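Walico Accreditation Records Cabinet

The Walico is a locking steel file cabinet for colleges that need to keep self-study evidence, syllabi and site-visit papers together for a review team. It comes with two drawers, a set of printed divider tabs and a blank index sheet for each drawer. Most small colleges can fit one full review cycle in a single cabinet. Capacity is 1,155 sheets per drawer with dividers in place. 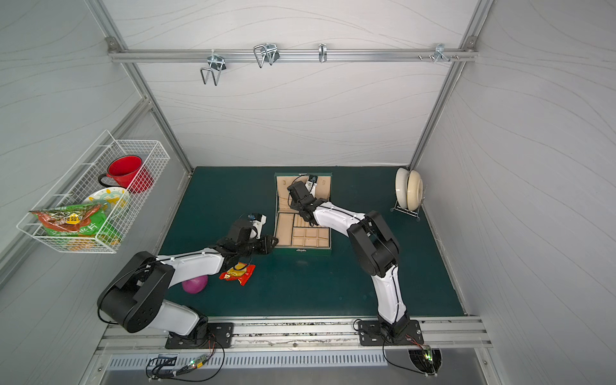 Mihăilă

Tabs are sold by standard number, so you can match them to your own accreditor's list. Blank tabs are included for schools that file by department. The tabs take pencil or a fine marker. Label printer sheets are sold separately and ship from our Skernby warehouse.

Both drawers lock with the same key. Two keys are supplied. Write down the key number before you file it away, as we can't look it up from the order.

The cabinet ships flat. Allow nearly 2 hours for assembly. You will need a Phillips screwdriver. The back panel goes on last, with the folded edge facing in.

Orders from public colleges can be placed by purchase order through Pekport. Orders placed by Friday noon go out the next week. February is busy, so order early if your visit is in the spring.
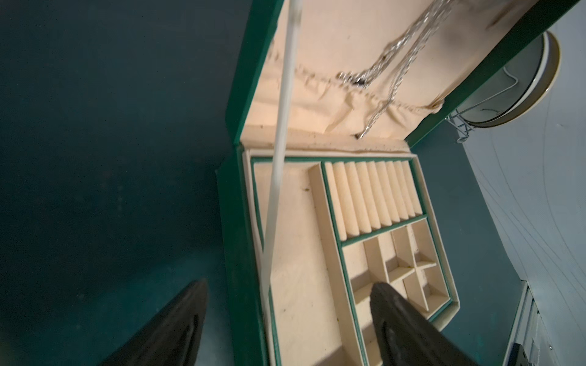
Can the drawers be set up for legal-size paper?
Move the side rails to the outer slots and order the legal divider set. The standard tabs will not reach.

Returns are accepted on unopened cartons. Replacement rails and keys are listed under Parts.

Last updated: February

Comments

We have two of these in the registrar's office. Drawers run smoothly. The index sheets are too small for our course codes so we made our own.

Does the older divider set fit the new rails?

Same question as above. Ours did after we trimmed the hooks a little.

Contact Pekport Sales | Copyright Pekport | Back to top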